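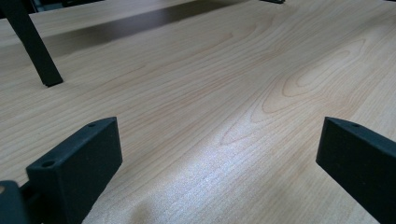 The Murnholm Open Day was a public demonstration of hand-guided and automatic gripping equipment, held on Friday, August 23, 2019 at the Treltirard works in Murnholm. It was the second such event at the site, the first having taken place the previous June in a smaller room. Visitors followed a fixed route through the building and ended at the tabletop demonstrations, where a pair of dark, block-shaped gripper fingers could be seen at work height over a pale, strongly grained wooden surface. Entry was free, although places at the tables had to be booked.

Background

Treltirard began as a repair shop for packing machinery and moved into robot tooling under the name Semaan, which it still uses for its range of grippers. The open day was arranged with Etex, a local training project — the two had shared workshop space since the site was enlarged. According to the programme, about 2000 people had asked for tickets and 2596 were finally issued, a second session having been added in the evening.

Demonstrations

The programme listed 31 demonstrations, most of them lasting a few minutes. Those in the main hall dealt with stacking and sorting, while the side rooms were given over to tabletop work with two-fingered grippers.
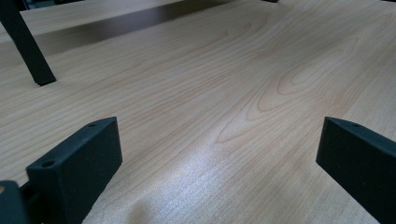
Black gripper fingers, open, above the tabletop at the Murnholm demonstration.

Staff explained how the spacing of the fingers is set and how a gripper is lined up with a surface before anything is picked up. Visitors could then try a hand-held version. Sessions at the tables ran over time, and the last group of the afternoon was moved to the evening.

Later events

A shorter demonstration for schools used the same programme with the stacking displays left out. The printed guide was reissued for it with a corrected floor plan.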